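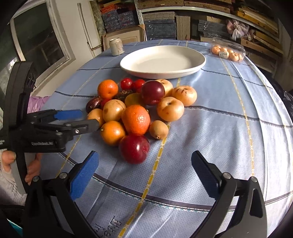 Most households store fruit by habit, and the habit is a single bowl. I think this is poor practice.

Plums, citrus and apples do not age at the same rate. Ripe apples and plums give off ethylene, and whatever sits against them softens sooner. Weight matters as well: in a deep bowl the lowest layer bruises first and is checked last. Tarun Chauhan, who ran the kitchen at Karnau when I worked there, had every delivery tipped out on to a cloth and sorted before any of it went near a dish. I thought it fussy at the time. By September I was doing it at home.

The method takes 2 minutes. Turn each piece over, look at the stem end, press lightly. Marked fruit is eaten first or stewed. Citrus goes back in a wide, shallow dish, one layer deep — plums get a plate of their own.

Sizwe Matlala objects that a full bowl looks generous and that people eat what they see. I accept the second point. A single layer shows them more of it.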